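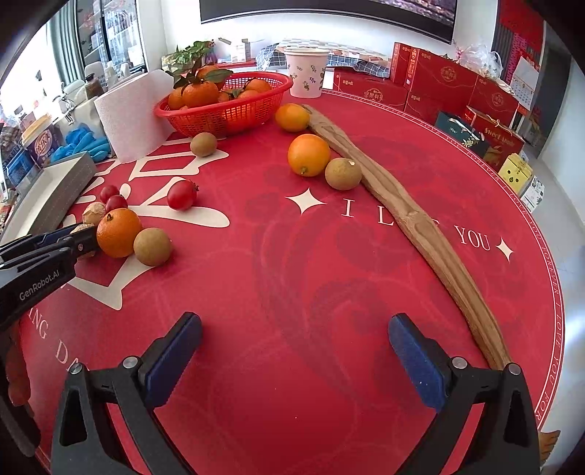 **Jornada de puertas abiertas en Brikdale - pinzas de mano**

**pgolob_mec**
Estuve en la demostración de Brikdale. Dos pinzas de mano sobre la misma mesa, con mantel rojo, fruta y un palo largo y curvado. Las almohadillas interiores son azul oscuro y van en mordazas negras con tornillos a la vista. Pregunté por la fuerza de cierre y no dieron el dato.

**firkis_6**
¿Registraban algo o era solo manejo libre?

**pgolob_mec**
Registraban. Según Vittoria Zuccaro, que llevaba la charla, tienen 1.679 secuencias archivadas.

**DeLuca_taller**
Una cifra así no dice nada sin la tasa de descartes. En Bratbridge descartábamos una de cada cuatro por deriva de la pose. 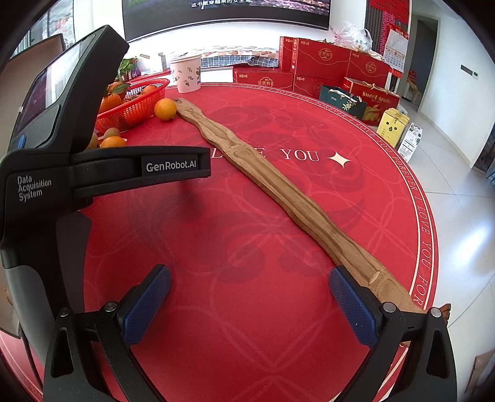 *Brikdale, 6 de enero de 2019*

**pgolob_mec**
Añado la toma del palo. Tiene los bordes irregulares y las mordazas quedan abiertas a su altura. En la carcasa se lee "Data Acquisition System".

**DeLuca_taller**
Mal objeto de prueba. Con ese contorno, el contacto cambia en cada agarre y no se puede repetir el ensayo.

**firkis_6**
No estoy de acuerdo. Para calibrar, un cilindro rectificado; para recoger datos conviene la variación - y la fruta ya la aporta en diámetro.

**DeLuca_taller**
De acuerdo en lo segundo. Sigo queriendo ver los descartes.

**pgolob_mec**
Se los he pedido a Zuccaro por correo. Hay otra sesión en julio, con plazas para seis.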